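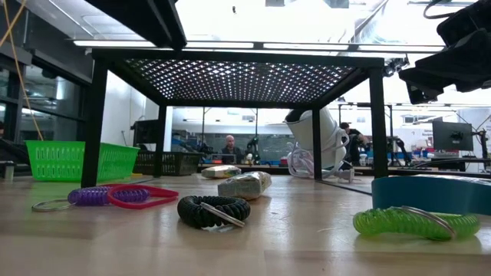
Counting spare keys without losing your mind

7 min read

The building I help to run has 56 lettable rooms on four floors, a basement store, two plant rooms and a bicycle shed. When I took over the key register in November it was a spreadsheet with 1247 rows. Many of those rows described keys that no longer opened anything. This post covers how I cut it down to 509 and what I would set up differently if I were starting with a new building.

I will stick to mechanical cylinder locks. We have electronic fobs on the two street doors and they are a separate subject with a separate set of annoyances.

Start with the cylinders

The old register was organised by key. Each row had a key number, a holder, an issue date and a free text column called "notes". If a lock was changed, somebody was supposed to find every row for the old key and mark it dead. In practice the new keys were added at the bottom and the old rows stayed where they were.

The fix was to make the cylinder the parent record. A cylinder has a location, a type, a size, a date fitted and a position in the master key plan. Keys hang off cylinders. When a cylinder is removed, it gets a removal date and every key attached to it becomes dead in one step. If the cylinder is refitted elsewhere, it keeps its own number and gets a second location record, so the keys come back to life with it.

To build the cylinder list I walked the building with a tape measure, a torch and a clipboard. This took three evenings. Euro cylinders are measured from the centre of the fixing screw to each end, outside first, and it is worth writing down both figures even if they match. A 35/45 fitted the wrong way round leaves ten millimetres standing proud of the handle, where it can be gripped and snapped. I found four like this, all on the second floor and presumably all fitted by the same person on the same day.

Numbering

Do not stamp room numbers on keys. This advice is in every locksmith's leaflet and it was ignored on about a third of ours. The argument for doing it is convenience. A key dropped in the car park with 214 on it, next to a tag with the building name on it, is very convenient.

We now use a four character code: a letter for the key series, then three digits allocated in sequence with no relation to floor or door. The copy number goes after a slash. So K118/3 is the third copy of key K118, and only the register says which door that is. I left out the letters I and O. I also left out S after the second time I read it as a five.

Stamping is done by hand with 2 mm punches. Smaller is neater but I cannot read it at the cabinet without my glasses. A few notes on technique, learned on scrap blanks:

Clamp the key flat on a steel block. A vice holds it on edge and the bow bends.

One firm blow per character. A second blow almost always lands slightly off and gives a double outline.

Stamp the copy number first, at the right, and work backwards. It is easier to judge the spacing for the fixed part of the code than to find there is no room for the slash.

Nickel plated keys take a cleaner mark than plain brass but the plating can flake on cheap blanks.

The cabinet

The cabinet is a Clekora with hooks in rows of ten. I had used a Skenilum in a previous job and preferred its hinge, but the Clekora was already on the wall and fixed into brick, so it stayed. Its index sheet goes behind a plastic window inside the door. I threw the sheet away. A cabinet containing coded keys and a printed list of what the codes mean is the same thing as a cabinet of labelled keys.

Hooks are numbered and the register records hook against key. Each hook holds one set. Where a key is out, the hook carries a plain brass disc with the borrower's number on it. This is the tally system used in mines and on railways and I have not found anything better. An empty hook with no disc is an error and can be seen from across the room.

I tried colour coding by floor for a month and gave up. The plastic caps came in eight colours, two of which were indistinguishable under the office lights, and the caps covered the stamping. Colour is good for telling your own keys apart in your own pocket. For anything with more than one user it becomes another thing to keep up to date.

The audit

With the cylinder list done, I emptied the cabinet, two desk drawers, a biscuit tin and a carrier bag from the basement store, and sorted the lot by profile. Sorting by profile is fast and removes most of the rubbish before you have to try a single key in a single door. Hold the key with the tip towards you and look at the grooves in section. Anything with a profile that matches no cylinder in the building goes straight in the dead box.

The remainder I decoded where possible. A set of feeler gauges or a cheap digital caliper will give you the depth of each cut to within a tenth of a millimetre, which is enough to group copies together. I wrote the cuts as a string of digits and sorted on that. Groups of identical strings then only need one key to be tried in the lock, and the others in the group can be checked against it later by holding them back to back against the light.

Hadiza Igwe, who does our lettings, sat with the spreadsheet and called out the rows while I dealt with the metal. Two people make this roughly three times as fast as one. The reason is that picking up a pen, putting down a key, finding the row and picking up the key again takes longer than the actual check.

Discrepancies came in three kinds. Keys on the register with no physical key were chased with the named holder, then written off after a fortnight. Keys with no register entry were entered if they worked and scrapped if they did not. The third kind was keys that worked in a door they should not have worked in. We had two of these. Both were worn cylinders where the pins had enough slack to accept a neighbouring key in the series, and both cylinders were replaced the same week.

Disposal

Dead keys should be made unusable before they go for scrap. I put mine through a pair of bolt croppers, one cut across the blade. Mixed brass is worth taking to a proper scrap yard if you have several kilos. We did, just. Remove steel rings and plastic first or you will be paid the rate for dirty brass.

Restricted blanks are a different matter. If your system is a registered profile, the maker may want to be told that copies have been destroyed, and the authorisation card should be checked to see who is named on it. Ours named someone who left six years ago. It took five emails to change.

Software

I looked at two packages. Catetti does everything and assumes you have a front desk staffed all day. Kivi is lighter, but in the version I tried, the key was the parent record, which would have put me back where I started. I ended up with a small SQLite file: one table each for cylinders, keys, holders, locations and movements. The movements table is append only. A key's current state is whatever its last movement says, and nothing is ever edited. If I make a mistake I add a correcting row.

A printed copy of the holders list, codes only, goes in an envelope in the safe each Friday. It has been needed once, during a power cut.

What remains

The master keys need a post of their own. We have three levels in the plan and I am fairly sure one level would do. Every extra level adds a split in the pin stacks, and every split is another height at which the wrong key might turn. The plan was drawn up for a tenant arrangement that ended before my time. I intend to price up replacing the ground floor suite first and see how the quote looks.

I have also not dealt with window keys. There is a jar.

Comments

PeteM: Agree on cylinders as parent. We did ours by door for years and it works until someone swaps two cylinders over to "save a bit of time". Do you record pin counts?

Author reply: Yes, five or six, plus whether it is anti-snap. I do not record the pinning itself in the same file.

lorna_w: What do you use for the discs? The ones I bought tarnish so badly you can't read the number after a year.

Author reply: Plain 30 mm brass. They do tarnish. I fill the stamped number with black enamel and wipe off the surplus before it sets, and that has stayed readable so far.

Graham: Feeler gauges are hopeless for dimple keys, worth a mention.

lorna_w: Please do the window key jar.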